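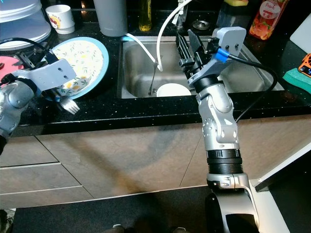
A stainless steel sink set in a speckled black countertop.

BRILTMONT TENANTS QUESTION "WATER SAVER" FEE

26/02/2021 - The Briltmont Tenants' Group is asking Skimeck to show its math before adding a $7 monthly "water saver" fee to 788 apartments in June.

Skimeck says the fee will pay for itself in 18 months. Its notice to renters gives no meter readings and names no outside reviewer.

"We have been promised savings before, and my bill went up," said Duygu Dursun, who speaks for the group. "Maybe this time is different. Show us the readings."

The group sent Skimeck four written questions and has received one form letter.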